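How to Hang a Picture Low and Have It Look Right

My aunt hung everything at eye level, and for years so did I, until I moved into the flat at Lelmont and found I spent most of my evenings sitting down. If you're mostly in a chair when you look at a wall, a lower picture is a lovely thing – it feels like company!

Step 1: Sit down first

Pull up your usual chair and have a good look at the wall from there. Ask a friend to hold the picture while you boss them about (mine was Florencia, who was very patient), and pencil a small mark at the top edge once you're happy with the height.

Landscapes are the most forgiving, I find, and one on its own with plenty of plain wall to either side can be all the colour a room needs. 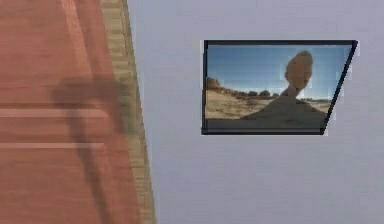

Step 2: Measure the drop

Turn the picture over, pull the wire up taut with a finger and measure from there to the top of the frame. Mine was 3 cm. Measure down that far from your pencil mark, and that's where the hook goes.

Step 3: Tap in the hook

Go gently on old plaster. A bit of masking tape over the spot helps stop it crumbling – peel it away slowly afterwards.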